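Prices on this page were checked on 24/09/2022. Delivery is extra, and so is having anyone carry the panels upstairs.

# Jellska large panel table, beige top

Sold by Geddes, new and ex-display

Jellska calls this "the last table you'll buy". We've sold tables for long enough to have heard that from most of the people who make them, and a fair number of those tables have come back through our door. So read the page before you order, especially the bit about the seam.

What you get is a big, plain, light beige surface made of panels that join together on top of a base. It's meant for packing, sorting, cutting out, laying out parts and any other job that spreads. It is a decent table for that. We don't think it is the marvel the leaflet makes out, and the price only makes sense if you need the size.

## The top

The top is 21 mm thick. It arrives in panels, which is the main reason to choose it over a one-piece top, as you can get it round a tight corner and through an ordinary door. We took ours up a staircase with a half landing and only swore at the last turn.

Where the panels meet there is a seam. The leaflet says "invisible join". We can see it, and so will you. On our table it's a faint line and most people stop noticing it, but if you write on single sheets of paper, or roll out anything thin and soft, you may find your pen or your blade catching there. Wagner Amaral, who puts most of these together for us, sets the join towards the back so the working side stays in one piece. We'd do the same at home. 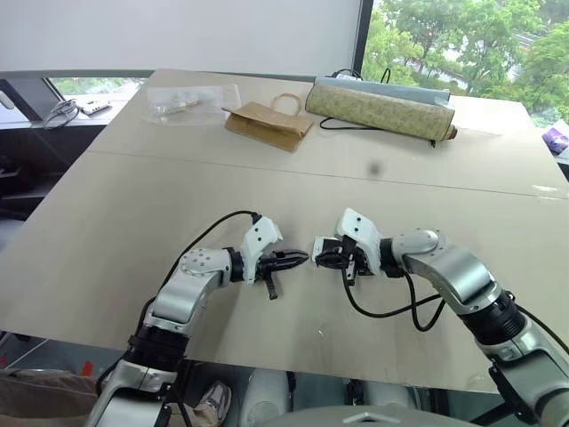

The depth is worth thinking about too. A deep table sounds like a good thing, and then the far edge turns into a shelf. Bags, rolls, leads and whatever came in the post all go to the back and stay there. If you sit down to work, you may have to stand up to reach them. Jellska's answer is a clip-on rail, sold separately. We tried it in June and took it off again. It snagged cables, and small bags of fittings slid under it.

The colour is easier to like. Pale beige doesn't glare under a window, and dark screws and washers show up well against it. Clear bags are harder to spot than you'd expect. It also shows marks. The leaflet promises a "wipe-clean, mark-free surface", and we'd accept the first half. Tea came off with a damp cloth. Marker pen faded to grey and stopped there. If one small spot in the middle of a pale table will bother you every day, buy a darker one.

## Load

The stated load is more than 100 kg, spread evenly. "Spread evenly" is doing a lot of work in that sentence. Jellska gives no figure for weight clamped to one edge, and when Heather Rennie rang to ask, she was read the same line from the leaflet. Until we get a proper answer, we won't promise anything about vices, heavy clamps or machines fixed at the front edge. Ask them in writing, and keep the reply.

## Putting it together

"Ready in 15 minutes" is on the box. It took two of us a good deal longer, and we'd done it before. The panels go together easily enough. Getting them level is the slow part, and an uneven floor makes it slower. Do the fixings up by hand first, check the join with a straight edge, then tighten from the middle outwards.

Fixings come in one clear bag with no labels and no compartments. Tip them into a bowl. Two of the bolt lengths are close enough to be mixed up, and the longer one will come through the top if you force it.

## What people put on it

A rolled mat is the most useful thing to keep with this table. Unroll it over the join when you're cutting or writing, then push it to the back when you aren't. Cereo sells one cut to fit the full top, at a price we find hard to defend. The Merkia mat is shorter, covers the seam and does the job. Both curl at the ends for the first week or so, whatever it says on the sleeve.
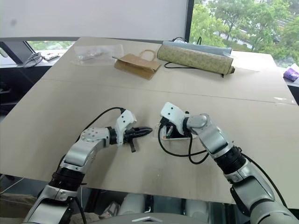 *Jellska top in beige, with a clear bag, a kraft paper carrier and a rolled mat kept towards the far edge.*

There's no cable hole. Leads have to run across the top or over the edge, and on a table this size that means a long one. You can drill your own hole, but it ends the guarantee on that panel.

## In short

- **Top:** light beige, joined panels, 21 mm thick
- **Load:** more than 100 kg spread evenly, edge load not given
- **Guarantee:** five years on the base and the panels, not on the finish
- **Cable hole:** none
- **Rail:** extra, and we'd leave it
- **Mat:** not supplied

## Ex-display

We usually have one or two with marks, sold as seen. Ask to look at the join before you pay. A chipped seam edge can't be put right, and Jellska won't sell single panels to the public, though they will sell them to us if you don't mind a wait.

Returns are accepted if the panels are unassembled and the fixings bag is unopened. For measurements, or a straight answer on whether it'll fit your room, ask for Heather at the Geddes trade counter and bring the width of your narrowest door.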